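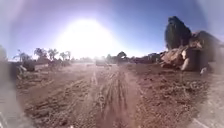 图 4-1　土路直行段，迎着太阳

第四章　土路的行驶、检查与整平

4.1　适用范围

本章适用于从 Pondley 岔口到 Findale 院门之间的土路，全长 3000 米。岔口以外归公路部门管，院门以内归第五章管。两头之间的东西，包括车辙、碎石、土块、尘土，以及各位对这条路的意见，都归本章管。

手册前三版把这条路称为“进场道路”。第四版起改称“土路”，理由是有访客照着“进场道路”四个字找柏油，在岔口来回开了两趟，最后打电话来问路是不是搬走了。路没有搬。凡是看到路面变成红褐色、开始往车底下崩小石子，就说明走对了。

本章里的“车辙”指轮子长期压出来的两道沟，“中脊”指两道沟之间那条松土，“路肩”指车辙外侧到乱石、灌木之间的部分。有人主张这条路没有路肩。这个意见已记录在案，但总得有个词来叫那块地方，所以沿用。

4.2　上路之前

1. 看胎压。冷胎时看，不要开到岔口才想起来看。
2. 确认备胎是有气的。备胎挂在车上不等于备胎能用，这一点每年都有人重新发现。
3. 擦前挡风玻璃，里外都擦。外面的灰大家都会擦，里面那层油膜要等到迎着太阳开的时候才会现身，那时候擦就晚了。
4. 放下遮阳板，调好座椅。个子矮的驾驶员请把座椅升高到遮阳板真能遮住太阳的位置。
5. 固定车厢里的货。鸡蛋、玻璃罐、油漆桶、焊机，一律当作会飞的东西处理。
6. 关窗。喜欢开窗的请自便，但洗车间的水管不对开窗派开放。
7. 检查随车工具：铁锹、拖车绳、一块垫板、手套、两瓶水。水是喝的，别拿去冲玻璃。

注：轿车可以走。底盘低的轿车也可以走，只是回来的时候会更低一些。

小心：拖挂车辆请先读 4.6 节再上路。先上路再读也有人试过，他现在是 4.6 节的主要撰稿人。

4.3　行驶

1. 从岔口驶入后先减速，等前车扬起的尘落一落再走。跟得太近，看见的只有尘，尘里面是什么要靠信仰。
2. 全程限速 40。这个数字写在岔口的牌子上，写在钥匙扣上，也写在入职须知第一页。单位是公里每小时，有人问过是不是英里，不是。
3. 轮子放在车辙里走，方向盘轻扶即可。车辙会替你拿主意，跟它较劲只会把轮胎侧壁磨出毛来。
4. 要换线时，先慢下来，再以较大的角度一次跨过中脊。小角度慢慢蹭是最坏的走法，前轮出去了，后轮还在犹豫。
5. 会车时空车让重车，下班的让上班的。两边都觉得自己是重车，就看谁离较宽处近，谁近谁倒。
6. 停车时停到车辙外面，车轮避开松土。停在车辙正中下去拍风景的，请至少把双闪打开，让后面的人有个按喇叭的目标。
7. 到院门前按一声喇叭，一声就够。

小心：迎着太阳开的时候，路的远端会白成一片，灌木、石头和停着的车看上去差不多都是一团暗影。看不清就当它是车。如果后来发现是灌木，损失只是几秒钟；反过来的损失保险公司另有说法。

注：关于“太阳太大，我没看见”。这句话在事故报告里的使用次数已经够多，请换个写法，或者换个时间出门。上午和傍晚如果能错开，就错开；错不开，戴上墨镜，速度再减一半。

棕榈树不能当里程标。老员工爱说“过了棕榈就到”，问题是这句话从哪一头开都说得通。报位置请用岔口起算的里程，车上有里程表，归零键在仪表盘上，按住 2 秒。

4.4　检查

检查每月一次，由当月值日的人步行完成。步行两个字在前几版里没有加粗的条件，这一版也没有，请自行想象它是加粗的。坐在车里检查车辙，就像坐在浴缸里检查漏水，能看出来的时候已经不用检查了。

所需物品：

直尺或量杆一根，两米长的平直木条一根，粉笔或喷漆（喷漆只喷石头，别喷树），记录本，铅笔，水，帽子。圆珠笔在大太阳底下会罢工，铅笔不会。

步骤：

1. 从岔口开始，沿左侧车辙走去，沿右侧车辙走回。请两条都走。只走一条，然后在本子上写“右侧同左”，Zulmira Bastos 是看得出来的。
2. 把木条横搭在车辙上，两端落在未压过的地面，用量杆量最深处。
3. 深度读到厘米。读到毫米的值日人精神可嘉，但土块一踩就塌，毫米没有意义。
4. 看土的颜色和质地。压实的地方一般发浅、发亮，翻动过的地方发暗、发松。发松的地方做标记。
5. 用脚跟踩一下中脊。一踩就散，记“松”；踩不动，记“硬”；踩下去自己扭了脚，记在另一本上。
6. 踢走车辙里拳头大的石头。比拳头大的搬走，搬不动的喷漆标记。往路肩外扔，别扔给对面那条车辙。
7. 看两侧的土埂有没有往路上塌。塌了的记里程。
8. 在记录本上签名。签名要认得出来是谁。

判定：

深度不足 9 厘米，不处理，下月再看。
深度达到 9 厘米，列入整平计划，按 4.5 节办理。
深度到了底盘会刮中脊的程度，当天封那一段，绕行，通知所有持钥匙的人。判断方法：听。

注：9 厘米这个门槛是 Gonçalo Teixeira 定的，依据是他自己那辆车的底盘。后来他换了一辆高一些的，门槛没有跟着涨，为此他每次开会都要解释一遍。不必再问了。
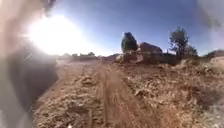 本节字数：3000　｜　阅读时长：9 分钟

4.5　整平

整平用 Cilberg 拖耙，挂在拖拉机后面。拖耙是一张沉甸甸的铁链网，前排带齿，后排不带。它的工作原理是把高的地方刮下来填到低的地方，凡是想得比这更复杂的，操作起来往往都不太顺利。

4.5.1　什么时候做

土太干，耙过去只是给尘土搬家。土太湿，耙过去就成了和面，车辙没填上，又多出一排齿印。合适的时候是一场小雨过后隔一夜，抓一把土，能捏成团，松手落地能散开。捏不成团就等，或者洒水；散不开就等，没有别的办法。

旱季里等不到小雨，洒水车可以借，向 Tavares 砂石场预订。订的时候要说清楚是洒水车。去年 December 那次，电话里只说“来一车”，来的是一车碎石，卸完了司机才问水管接在哪里。那堆碎石现在还在院门里侧，需要填料的请从那里取，取完为止，估计要取到下一版手册。

4.5.2　挂接

警告：挂接时拖拉机必须熄火，拉手刹，钥匙拔下来放进挂接人自己的口袋。放在驾驶座上不算，放在别人口袋里也不算。

1. 把拖耙在平地上摊开，齿朝下。齿朝上看起来更威风，但不工作。
2. 理顺链条，看有没有打结。打结的地方会在路上拖出一条新的沟，跟要填的那条并排，很整齐。
3. 拖拉机倒到拖耙前方，停稳，熄火。
4. 挂主链，再挂两侧的副链。副链长度要一致，用眼睛看不算一致，用尺子量。
5. 插好销子，插好销子上的安全卡。安全卡丢了可以领新的，铁丝不能代替安全卡，钉子、螺丝刀、树枝都不能。树枝这一条是应检查人员要求后加的。
6. 慢速往前走一小段，停车，下来看拖耙有没有跑偏。
7. 跑偏了，回到第 4 步。

注：拖耙很沉，请两个人抬。一个人也能拖得动，第二天会知道代价。

4.5.3　第一遍：破中脊

第一遍只管中脊。目的是把两道车辙之间那条松土打散，推到两边的沟里。

1. 从岔口一侧开始，朝院门方向走。
2. 拖拉机骑在中脊上，轮子尽量避开车辙。轮子掉进车辙里也不要紧，慢慢爬出来，别猛打方向。
3. 用低速挡。走路的人应该能跟上。如果跟不上，说明太快；如果走路的人把你超了，说明挂错挡了。
4. 遇到喷了漆的石头，停车，下去处理，再走。拖耙碰上大石头不会把它耙平，会整张跳起来，落在哪里由它决定。
5. 走完全程再掉头。不要在半路掉头，半路掉头留下的那一圈痕迹会保存很久，后来的人都会以为那里有个环岛。

小心：迎着太阳干活，请频繁回头看拖耙。前面反正也看不清楚，回头至少能看见自己干了什么。

4.5.4　第二遍：找平

1. 从院门往岔口回。
2. 这一遍偏向左侧，拖耙外缘压住原来的车辙外沿。
3. 下一趟偏向右侧。
4. 中间略高，两边略低。水要有地方去，不给它安排地方，它就自己安排，通常安排在路中间。
5. 缺土的地方从路肩取，不够再用碎石。取土时不要掏土埂的根。掏过根的土埂会在下一场雨里躺到路上来，把取走的连本带利还给你。

第二遍走完，路面应该看得出原来车辙的位置，但木条搭上去基本不晃。追求完全看不出车辙的，请注意这条路明天还要走车，后天车辙就在原来的位置上回来了。Teixeira 曾经把一段路耙到可以打滚球，全院的人都去看，第二天早上送饲料的卡车从上面开过去，整个过程不到一分钟。

4.5.5　压实

1. 卸下拖耙，放在路肩外，别放在路上。
2. 用空车来回压。没有压路机，不要申请压路机，申请过了。
3. 每一趟错开半个轮宽。大家都喜欢沿着上一趟的印子走，这种喜欢正是车辙的来历。
4. 压到鞋跟踩上去不留深印为止。
5. 当天余下的时间里，重车绕行或者缓行。送饲料的卡车已经单独通知，每次都单独通知，请继续单独通知。

4.5.6　收尾

拖耙冲洗后摊开晾干，再卷起来。卷着晾的拖耙里面会生锈，展开时掉下来的红粉会让人误以为是土。安全卡数清楚，挂回板上。记录本写明里程、天气、用了多少填料、谁干的。“谁干的”这一栏写姓名，“大家”不是姓名。

常见问题及处理

现象：耙完以后路面像搓衣板。
处理：开得太快。重来，慢一点。

现象：一侧越耙越低。
处理：副链不一样长。参见 4.5.2 第 4 步，就是各位跳过的那一步。

现象：石头越耙越多。
处理：正常。石头本来就在下面，现在上来了。捡走。

现象：车辙填平后两周又出现。
处理：正常。这是路。

现象：拖拉机操作员和值日人对路面是否平整意见不一。
处理：用木条。木条的意见为准。

4.6　窄段

过了直行段，有的地方路会收窄，一侧贴着土埂，埂后面可能有树。窄段的规矩和前面的不完全一样，拖挂车和挂着拖耙的拖拉机尤其要读完再进。

1. 进窄段之前停一下，关掉音乐，听对面有没有车。
2. 有副驾驶的，副驾驶下车走到前面看。没有副驾驶的，自己下车看，看完记得回到车上来。
3. 确认没有来车，鸣笛，进入。
4. 拖挂车靠外侧走，给内侧的挂车轮留出余量。挂车总是比牵引车更贴近土埂，这件事在课堂上人人会画图，到了现场人人会忘。
5. 不要在窄段里会车。万一会上了，后进来的倒出去。两边都坚持自己先进来的，请熄火慢慢谈，别让发动机陪着开会。
6. 出了窄段再加速，

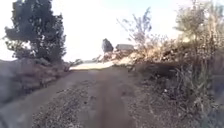
而且加速之前先让眼睛适应一下。从树荫下面开到亮处，地面会一下子白得晃眼，人的反应是眯眼，脚的反应却常常是踩油门，两件事凑在一起不太妙。正确的次序是先松油门，等看清前面的地面，再决定要不要快。通常看清以后就不想快了。

土埂是这一类路段里最容易被误会的东西。它看着像墙，靠上去才知道是土和石头堆在一起，车轮一蹭就往下掉。请不要拿它当防撞栏，也不要在上面放水壶、手套、记录本。记录本在上面丢过，找回来的时候封面已经被什么动物读过一遍。

4.6.1　土埂的维护

1. 步行检查时，顺手把滚到路上的石头捡回埂脚。往埂顶上扔的石头还会滚下来，往埂脚放的不会。
2. 埂面出现横裂缝，在裂缝两端各喷一个点，下月看裂缝有没有走出这两个点。
3. 走出来了，报告 Zulmira Bastos，由她决定修还是拆。
4. 修的时候从脚往上补，大石头在下，小石头塞缝，土最后盖。
5. 每补一层用锹背拍实。拍的时候不要站在埂和车中间。
6. 补完浇一点水，第二天再补一次沉下去的地方。

小心：挂着拖耙进窄段，拖耙要收窄一折，副链换到内侧挂点。不收窄也进得去，出来的时候会多带半条土埂。

注：上一条的撰稿人希望匿名。大家都知道是谁，但请尊重他的意愿。

4.6.2　树和灌木

长到路上的枝条要修，没长到路上的不修。判断标准是坐在最高的那辆车里，枝条刮不刮车顶。刮的剪掉，不刮的留着，夏天中午修车的人会感谢留着它的人。

1. 修枝用手锯，站在地面上锯。站在车顶上锯也锯得动，但车顶会记住你。
2. 先锯下口，再锯上口，免得树皮一路撕到底。
3. 锯下来的枝条拖到埂后，不要横在路肩上。
4. 灌木从外沿往里剪，剪到原来的线为止。不知道原来的线在哪里，问值日人；值日人也不知道，就少剪一点。
5. 远处路边凡是有看不出是石头还是灌木的东西，走过去看一眼，在本子上写清楚是哪一种。这样晚上开车的人心里有个底。

警告：树下不停车过夜。鸟不在本手册管辖范围内。

4.7　陷车

按说车陷不下去，路是干的，土是硬的。但凡事都有人能做到。

1. 感觉轮子空转，立刻松油门。再踩一脚的念头人人都有，踩下去只会把坑挖得更合身。
2. 下车看。看清楚是哪个轮子，陷多深，底盘有没有搁在中脊上。
3. 底盘没搁住：清掉轮前的松土，垫板塞到轮前，缓慢起步。垫板后面不要站人，它会飞出去，速度比车快。
4. 底盘搁住了：先用锹掏车底下的中脊，掏够了再做第 3 步。掏的时候不要把身子伸到车底下，用长柄。
5. 还是不行，打电话叫拖拉机。打电话时报岔口起算的里程，不要报“在那条路上”。路只有一条，我们知道在那条路上。
6. 等的时候留在车旁边有阴影的一侧，喝水。随车那两瓶就是为这件事准备的，出发前喝掉了的，请回头读 4.2 第 7 条。
7. 拖出来以后，把自己挖的坑填上，踩实，在记录本里写一笔。

拖车绳挂在拖车钩上，不挂保险杠。保险杠能挂，也能掉，库房墙上钉着一根，作为教学材料使用，欢迎参观。

4.8　记录与联系

记录本放在院门内侧的铁盒里，铅笔拴在盒盖上。铅笔拴着是有原因的，请不要解开。每页用完再翻下一页，别从中间随便找一页开始写，年底对里程的时候要一页一页翻，翻的人脾气有限。

路面问题找 Gonçalo Teixeira。土埂、树和预算问题找 Zulmira Bastos。预算问题请在路面问题之后提。

碎石和洒水车找 Tavares，电话贴在铁盒盖里面。再说一遍，讲清楚要哪一样。

Cilberg 拖耙的备用齿、销子和安全卡在库房左手第二层。领用登记，旧件交回。断成两截的齿也请两截都交回来，上次只交回一截，另一截后来在饲料卡车的轮胎里找到了，补胎的钱记在本章名下。

对本章有修改意见的，写在记录本最后一页，注明章节号。写“路太烂”的，请注明里程。

下接第五章：院内停车与倒车。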